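HAWTHORNE, February 21, 2019 – Stool maker Pirkora says its plastic stool now goes together in five steps with no tools, down from six. Shoppers may want to hold their applause.

The company, which has sold flat-packed seats since 2004, credits a new leg joint. It has released no test results.

"They said the same thing in July," said Solange Landry, who runs a housewares store in Flendbridge and took back two wobbly stools last year.

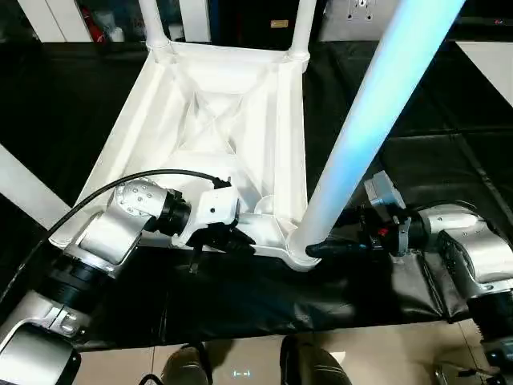
Pirkora spokeswoman Randi Bakke said the ribs under the seat keep it stiff. She would not say how much weight it holds.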